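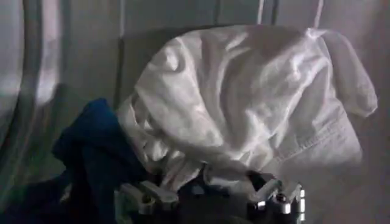 # Gellard 405 waterproof fineliners, set of six

I draw in ink and wash, mostly botanical subjects and a few lettering jobs, and go through a lot of fineliners. The Gellard 405 set replaced the pens I had been using for four years, which had been discontinued. I bought mine from Zultska at full price in June and have used them most days since.

## What is in the set

Six pens, with marked line widths of 0.05, 0.1, 0.2, 0.3, 0.5 and 0.8 mm. All are black. The ink is pigment-based and sold as waterproof and lightfast. The barrels are matt grey plastic with the width printed on the cap end and again on the clip. The print on the clip of my 0.2 had rubbed off within a month, but the cap marking is still legible.

The pens are not refillable. Single replacements are available in every size except 0.8.

## Line quality

I ruled a test page for each nib on two papers: Atville hot-pressed watercolour paper and an ordinary cartridge sketchbook.

| Nib | Atville hot-pressed | Cartridge |
|---|---|---|
| 0.05 | Clean, slightly grey | Clean |
| 0.1 | Clean | Clean |
| 0.2 | Clean | Clean |
| 0.3 | Clean | Slight feathering |
| 0.5 | Clean | Feathering at line ends |
| 0.8 | Clean | Feathering, some show-through |

The 0.05 needs a slow hand. At normal hatching speed it skips on anything with a tooth. The 0.1 does not, and is the pen I would use for fine work. There is a small overlap between the 0.2 and 0.3, and I could do without one of them.

Black density is good from 0.2 upwards. Two passes with the 0.8 give a flat fill with no visible strokes once dry.

## Waterproofing

I laid a wet wash over lines left to dry for one minute, five minutes and an hour. On the Atville paper the one-minute lines bled, the five-minute lines held except at the 0.8, and everything held at an hour. On cartridge all the five-minute lines held.

Alcohol markers are a different matter. They lifted the ink at every drying time I tried, and the marker tip picked up black. If you colour with markers, draw the line last.

Erasing pencil from underneath dulls the 0.05 and 0.1 a little. A kneaded eraser does less damage than a plastic one.

## Wear

The 0.1 lasted through 261 small drawings, most of them postcard size, before the line went pale. The nib itself was still straight. The 0.05 did not do so well: the tip pushed back into its collar in the third week and it now scratches. I press fairly lightly, so I would call this a weak point of the design. Zultska sent a replacement pen without argument, and that one is still working.

Caps click shut firmly and I have had no leaks. I left the 0.5 uncapped overnight once and it wrote again after a few strokes on scrap.

## Compared with the Hlongwane 452

The Hlongwane 452 set costs slightly more and has five pens, with no 0.05. Its ink is a warmer black and dries faster, with no bleed at one minute on the same paper. The barrels are thicker and I find them tiring over a long session. For anyone who mainly does line and wash and dislikes waiting, the Hlongwane is the better buy. For fine detail, the Gellard 0.1 gives a more even line.

## Verdict

Four out of five. I have reordered the 0.1 and 0.5 as singles and will not be replacing the 0.05 when it goes.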